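MEDIA RELEASE
For immediate use

Winter clothing drive opens in Cestport, folded donations please

Nuttall Community Wardrobe is calling for warm clothes ahead of the cold months. Jumpers, trackpants, hoodies, kids' coats. Drive opens in April at the Dredau Street hall and runs until the racks are full.

Last year the Wardrobe passed on 2,000 items to households across Cestport and the Nuttall end of town. This year's target is higher. Demand is already up, with around 300 families on the list before the doors have opened.

The big ask this time is simple. Please fold at home. Bags of scrunched clothing slow the sorting tables right down and good gear ends up creased at the bottom of a tub.

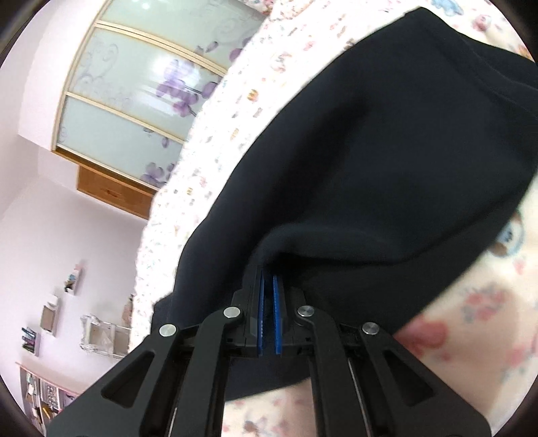 Folding at home takes a few minutes and needs no special gear. A bed is the best spot for it, more room than a kitchen bench and kinder on your back than the floor. Spread each piece out, smooth it from the middle, then bring the sides in. Heavy fabric like the navy piece on the pink and white bedding wants a good shake first, otherwise the thick bits bunch up and the fold wont sit flat. Check pockets while your at it.

What we can take:
Clean winter clothing, all sizes, adult and children's
Dark colours especially, they go first for work and school
Blankets and doona covers in good nick

What we can't take:
Anything damp, torn or missing a zip
Shoes (separate drive later in the year)
Underwear, unless new in packet

Folded items should go in the Nalia bag, our reusable cotton donation bag. Free from the hall. Each holds up to 30 light tops, fewer if you're packing coats. Keep darks together if you can, saves us a step.

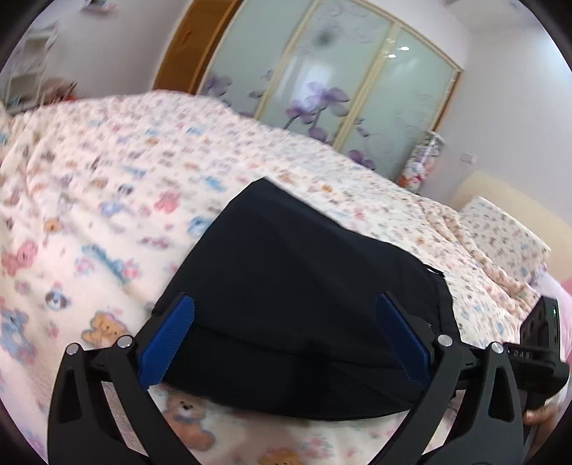 Folded flat and ready for the bag: a black garment on a patterned blanket.

Drop-off is from 9 am to 3 pm at the hall, side door, ramp access. Pick-up can be arranged for anyone who can't get in, limited to 35 households a week so book early. Bookings at the hall desk or by phone in the mornings.

Posters for shop windows and school newsletters also available at the desk, A4 and A3.

ENDS

Media enquiries: Nuttall Community Wardrobe, Dredau Street hall, Cestport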